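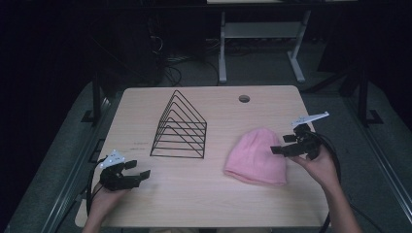
Beanie (knitwear)

A beanie is a close-fitting knitted cap with a rounded crown, often finished with a folded cuff. The cuff doubles the fabric over the ears and can be turned down for length. Ribbed stitches give stretch across the width — the fabric recovers when released.

Storage

Beanies are kept flat or rolled. Fuzzy yarns shed fine fibres along folds and edges. 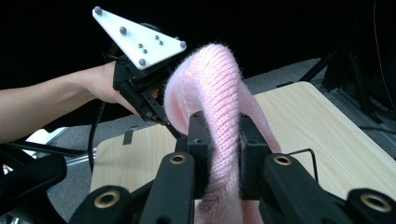 Can a beanie be hung up to dry?
Drying flat is preferred, as a wet knit stretches under its own weight.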